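Test Operator, Bin Picking (contract) - Karudberg

In June our picking cell dropped parts it had logged as held. The vendor, Nodura, calls this a sensor fault and says the patch fixed it. We have read the patch notes and we're not convinced.

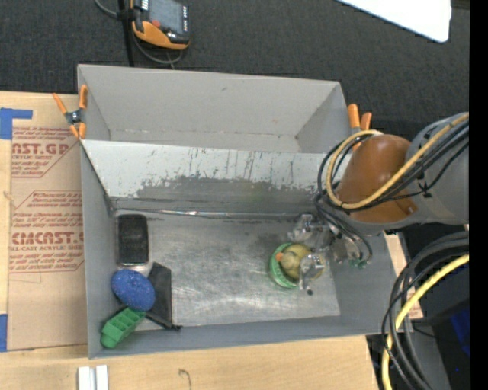

You will run 100 picks a shift, write down every bad grip, and hit the stop when you don't like what you see. Up to 5 shifts a week. If the log and your eyes disagree, we want your eyes.

You need 2 years around industrial arms and lockout training. Please don't send us a page about your passion for automation.

Apply to Virkisura, Barrios building, by July 1, 2018.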